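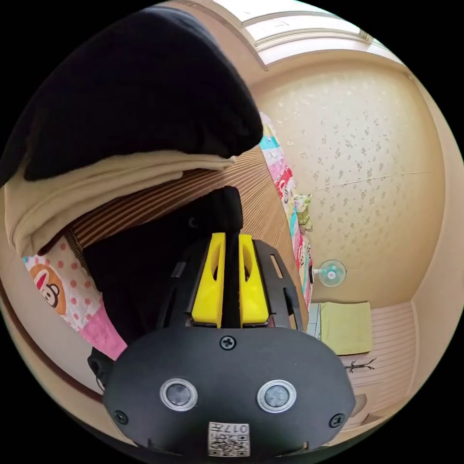
Black fabric is my favourite thing in the world to look after, and I know how odd that sounds! It fades, it picks up every hair and crumb in the house, it goes a sad greeny-brown at the seams, and yet with a little care it can look lovely for years. Whether you've got a black bag or a black bit of clothing (the dark thing in the photo would get the same treatment either way), start by finding the care label and doing what it says, even where it disagrees with me. After that, everything on this page is fair game.

Washing

Turn it inside out. I know you've heard it before, but do it every single time, pockets and all, and do up the zips so the teeth don't scrape at everything else in the drum. Dark things go in with dark things, and towels stay well away, even black ones, as they shed fluff like a moulting dog.

Cold or 30 degrees is plenty for ordinary wear. Use a liquid made for darks and a bit less of it than you think. Those chalky streaks that turn up on black cotton are very often leftover detergent, and an extra rinse usually shifts them. My machine's short cycle is 18 minutes and most of my black tops get nothing more than that.

Don't stuff the drum. Things need to tumble about, and a crammed load comes out creased along hard lines, which is just where the colour starts to wear first.

Canvas and cloth bags

Empty it right out, then turn the lining up through the opening and go along the seams with a soft brush over the bin. You will be amazed at what lives in there! Sponge the outside with cool water and the tiniest drop of washing-up liquid, working over the whole panel and not just the mark, otherwise you swap a stain for a tidemark. Blot with an old dark towel. Stuff it with more old towels while it dries so it keeps its shape (newspaper works too, but the ink can come off on a pale lining, ask me how I know).

Straps get grubbier than anything else. An old toothbrush and the same soapy water, little circles, wipe, done.

Drying

Keep black things out of strong sun. I peg mine on the shady side of the line, still inside out, and bring them in as soon as they're dry. Indoors, a hanger on the shower rail is perfect. Knits go flat on a towel, always.

Fluff and hair

Sticky rollers are quick but you do get through them. I much prefer a slightly damp rubber glove: put it on, stroke in one direction, and the hair rolls itself up into a neat little sausage. So satisfying. For bobbles on a jumper, lay it flat on something firm and use a fabric shaver with hardly any pressure.

Deodorant marks come off with a dry pair of balled-up tights. Rub gently, and try that before you reach for water.

Bringing the colour back

When a piece has gone properly tired, a machine dye is worth the bother. Cotton, linen and viscose take it beautifully. Polyester mostly won't, and the stitching is often polyester, so you may end up with grey thread on black cloth. I quite like that, to be truthful. Weigh the item dry first, check the packet for how much fabric it covers, and run an empty hot wash with detergent afterwards. Then do a load of old dark things before you trust the machine with anything white!

For worn edges on a cotton bag, a fabric pen dabbed along the piping does a surprisingly good job. Test it on the inside of a seam.

Storing

Hang clothes with a bit of air between them and fold anything knitted. Bags like to be kept upright and lightly stuffed, with the straps tucked inside. If your cupboard is damp, move things out every so often and wipe down the back wall. I do mine in October when the big coats come out, and it takes me 12 minutes with the radio on.

Wool wants washing or brushing before it's put away. Moths go for the grubby bits first, so collars and cuffs deserve a proper look.

Next on my list is suede, and I have a very scruffy pair of boots waiting by the back door.

Last updated 2022-07-12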